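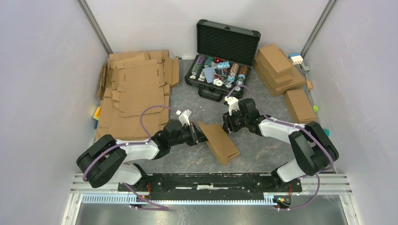
深灰石纹台面，浅褐和发白的细纹，下半部分比较明显

Bralo 台面花色词表
README，2023年3月25日更新

先说用途。台面、墙板、窗台板这类东西的花色叫法太乱，同一块灰，一家叫“雾岩”，一家叫“水泥灰”，第三家只给个编号。词表就是把叫法收到一起，给写商品页的、做报价单的、翻译样册的人查。纯文本，没有配套图库。

里面有什么
主表300条，一条一个花色叫法。
同义表，哪些叫法大致指同一类颜色。
养护用语表，80条，从说明书和售后答复里摘的句子，已改写，去掉了店名和电话。
所有文件都是UTF-8，制表符分隔。用Excel直接双击打开会乱码，走“导入”，编码自己选一下。

主表字段
name 叫法原文，不改错别字
base 底色，只用词表里的底色词，别自己造
vein 纹路，写颜色加粗细，没有就写“无”
finish 表面，亮光、哑光、皮纹，不清楚写“未注明”
source 来源类别，样册、报价单、商品页、口头
note 随便写，尽量短

举一条：
name 夜石
base 深灰
vein 米白细纹，稀
finish 未注明
source 样册
note Hulten旧样册里的叫法，新册子改名了，旧名还有人在问

收集办法
底子是Hulten和Holmgren两家的样册，手工录的。后来补了商品页和报价单。口头那部分最少，也最不靠谱，装修师傅嘴里的“芝麻灰”跟样册上的芝麻灰经常不是一回事。碰到这种分开记，同义表里不连。

底色怎么定：2个人各标各的，对不上就一起翻样册再定，还定不下来填“存疑”。没有用色差仪，也没有色值。要色值的请去找厂家要，印刷样册本身就偏色，照着屏幕取色更没意义。

纹路这栏争得最多。细纹和粗纹中间没有清楚的界线，我们的办法是看样块上一臂远还能不能看清走向，看得清算粗。土办法，但前后标得还算一致。“云纹”单独列，不往粗细里塞。早先有一批把云纹全标成了粗纹，已经改回来，如果你手里是旧版请重新下。

养护用语表
只收说法，不保证说法对。同一个材质有人写“可用中性清洁剂”，有人写“清水即可”，都留着。带明显危险的句子删了，比如教人把两种清洁剂兑在一起用的。别把这张表当养护指南发给客户，材质不同差别很大，以厂家的说明为准。

用语分5类：日常擦拭、渍迹、划痕、热锅、接缝。一句话跨两类的，放在靠前的那一类，另一类不重复收。

已知问题
灰色系偏多。样册就这样，白色和木纹的少，红和绿几乎没有。
“岩”字开头的叫法特别多，做模糊匹配会串，建议整词匹配。
有些叫法是从外文直译的，读起来别扭，保留原样了。
Vurkovus的花色只有编号没有名子，暂时不收，等他们出中文册。
商品页来源的finish一栏错得比较多，商家自己就乱写，哑光写成亮光的见过好几次。
同义表是单向的，A连到B不代表B那行也有A。用之前自己补一下反向，脚本还没来的及写。

不适合拿来干什么
不适合拿来判断材质。叫“大理石灰”的不一定是大理石，石英石、岩板、防火板都有人这么叫，词表里故意没有材质这一栏。
不适合做配色推荐，没有色值。
也别拿条数多少去推哪种颜色好卖，收录多只说明叫法多。

许可
词表本身可以随便用，商用也行，注明Bralo台面花色词表就好。样册里的花色名归各家，拿去注册商标之类的事与本词表无关。

提修改
直接发修改后的那几行，别发整张表，合并起来太费劲。name一栏请照抄原文，哪怕原文有错字。来源写清楚是哪一类，样册的话最好带上册名和页码。没写来源的先放着不合并。

更新记录
本次：补Holmgren哑光系列，修云纹，同义表去重。
上次：养护用语重新分类，接缝从渍迹里拆出来。
下次打算八月放，看样册到不到。木纹系列优先，反向同义脚本一起给。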